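### 4.2 Changes in the work of bench staff

The Velton site prepares mixed kits in which groceries, hand tools and small electronic equipment may share one order. Before the change, a packer picked, checked and placed every item by hand. Under the present arrangement the packer lays out the goods and a two-arm cell does the placing. Logs were kept for 300 shifts up to May 31, 2023, and cover 3000 orders, of which 269 were stopped and finished by a person.

Staff reported less reaching and lifting, but more waiting. The task most often named as new was deciding when to step in. Packers had no written rule for this until Minja drafted one, and practice differed between the 2 shifts. Pay grades were left unchanged, although the layout work calls for some knowledge of how the arms approach an object. The mix of goods at one bench is shown in Figure 3.

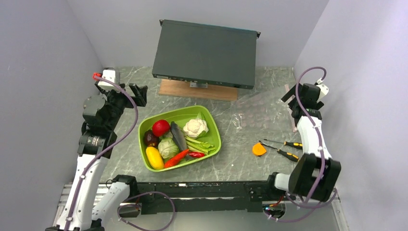 **Figure 3.** Two-arm cell with a tray of produce, two screwdrivers and rack-mount equipment raised above the work surface.

Stops were coded by the packer on duty under four headings: grip, position, damage and other. The last heading was used unevenly, and we merged it with position for the analysis in Section 4.3. Interviews lasted up to 2 hours and were held away from the bench. Two packers who had moved to the Tretaswood site before July were interviewed there under the same schedule.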